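3.2 兼捕限额与渔期调整的判定规则
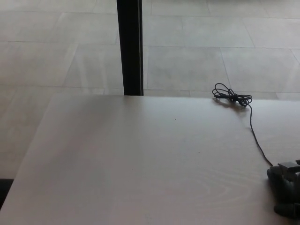

图3 瓷砖地面上方的浅色桌面,桌后为一根黑色立柱。

本节讨论限额触发规则在混合鱼群渔业中的适用性。研究对象为Marikar湾外侧的曳绳钓渔业,该渔业以洄游性鲑鳟类为目标种,渔获中同时混有来自Ender河与Skatatton河两个产卵群体的个体。两河群体的资源状况差异明显:Ender河群体自然补充稳定,Skatatton河群体则长期低于管理计划设定的产卵亲体下限。由于两者在外海索饵期间分布重叠,渔船在作业时无法按来源河流区分渔获,针对弱势群体的保护只能通过总量、时间和海区三类措施间接实现。

现行管理计划采用固定限额。计划规定,当季Skatatton河来源个体的估计兼捕量达到200尾时,外侧海区即行关闭。该数值源自早期的资源评估,其计算假定弱势群体在渔获中的比例在整个渔期内保持不变。Jayawardena在内部评议中指出,这一假定与遗传样本的结果不符:渔期前段弱势群体比例偏低,进入July后迅速上升,至渔期末又有所回落。若以全季平均比例推算兼捕量,前段会被高估,中段会被低估,关闭决定因此往往滞后于实际触限时间。

为检验上述偏差,本文对单一渔季的上岸记录重新作了分析。原始数据集包含3,000份个体样本记录,每份记录包括上岸日期、作业海区、叉长和鳍条组织编号。剔除海区代码缺失、组织降解以及位点分型不完整的记录后,有效样本为2,298份。来源河流的归属采用最大似然法判定,归属概率低于阈值的个体不作强制分配,在后续计算中按所在时间层的已归属比例摊入。该处理方式与强制分配相比方差略大,但可避免将难以区分的个体系统性地归入样本量较大的Ender河群体。

样本按周分层。各层的兼捕量估计值等于该层上岸总尾数与弱势群体比例估计值之积,全季累计值由各层相加得到。比例估计的不确定性通过自助法重抽样评估,重抽样在层内以渔船航次为单位进行,以保留同一航次渔获之间的相关性。以个体为单位重抽样所得的置信区间明显偏窄,本文不予采用。

在此基础上,本文比较了三种关闭规则。规则甲即现行做法,以累计兼捕量的点估计值达到限额为触发条件。规则乙以置信区间上限达到限额为触发条件,其余不变。规则丙为两级触发:累计估计值达到100尾时,外侧海区的作业时间缩短,同时提高上岸抽样率;达到限额时全面关闭。规则丙的第一级门槛并无生物学含义,其作用在于使比例上升最快的时段获得足够的样本量。

比较结果显示,规则甲的关闭时间晚于分层估计所示的触限时间,超出部分集中发生在渔期中段。规则乙能够避免多数超限情形,但在样本量不足的时间层中,区间上限主要反映抽样误差,渔业可能在弱势群体比例很低时即被关闭,目标种渔获损失较大。规则丙介于两者之间,其超限风险接近规则乙,目标种损失接近规则甲。该结论对归属阈值的选择不敏感,但对上岸报告的时滞较为敏感。当报告时滞超过一个时间层时,规则丙的第一级触发基本失去作用。

法律层面的问题需要单独说明。管理计划的授权条款要求主管机构在批准渔期之前,就捕捞活动对受保护群体的影响作出书面认定。Plateo项目组汇编的听证材料表明,各方争议的焦点在于认定所依据的缓解措施是否已经落实。计划将孵化场增殖放流列为对兼捕损失的补偿,但放流的资金来源、实施时间表和监测指标均未写入计划正文。Wanigasekara认为,未经承诺且不可核查的缓解措施不应计入影响评估的平衡项。本文的估算遵循这一观点,所有情景均不考虑放流带来的补充增量。若将其计入,三种规则之间的排序不变,但绝对风险水平均有下降,降幅取决于放流个体与野生个体在产卵场的杂交程度,而该参数目前缺乏可靠的实测值。

本节分析存在以下局限。其一,上岸样本不包括释放后死亡的个体,对低于最小可捕叉长的鱼尤其如此,累计兼捕量因而应视为下限估计。其二,有效样本来自单一渔季,无法区分比例的季节变化与年际变化。其三,海区划分沿用统计报表的网格,网格边界与索饵群的实际分布并不一致,靠近湾口的两个网格中这一问题较为突出。释放死亡率的取值及其敏感性分析见3.3节,报告时滞的模拟设定见附录B。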